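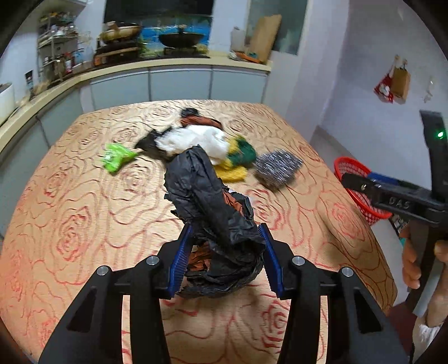
Clearing task, kitchen table. Black crumpled item between the blue pads, second gripper at right.

Stidville Robotics Club - Manipulation Group, Spring Gallery

The group is in its second year of work on household clearing tasks. Members collect demonstrations with hand-held grippers in ordinary kitchens, then train a small policy on the recordings in the club's lab at Clilmont Hall. The set held 2,686 usable demonstrations at the end of April. The target for June is 3,000.

Task notes for the kitchen table series

Objects are crumpled, soft pieces of mixed color, placed in a loose pile with one or two set apart. No two starting layouts are repeated on purpose. The printed rose pattern on the table stays uncovered, as earlier models trained on plain surfaces did poorly on anything with lines in it.

Each demonstration is one pick and one release. An operator who drops a piece finishes the motion and marks the recording as a miss - misses are kept in a separate folder and are not counted in the total.

Dark, matte pieces remain the hardest class. The depth estimate is poor along wrinkled edges, and the policy tends to close the pads early. Shiny wrappers come second. Flat folded pieces were expected to be a problem and have been fairly easy.

Software

Recordings are trimmed and labeled in Femis, the club's own annotation tool. Training scripts are in the Pärn repository, with a separate branch for two-gripper tasks. New members should read the setup page before cloning, because the calibration files are stored elsewhere.

Membership

The group has 11 members this term. Sessions start at 4:30 p.m. in the lab. Kitchen sessions are scheduled by sign-up sheet, two operators per slot.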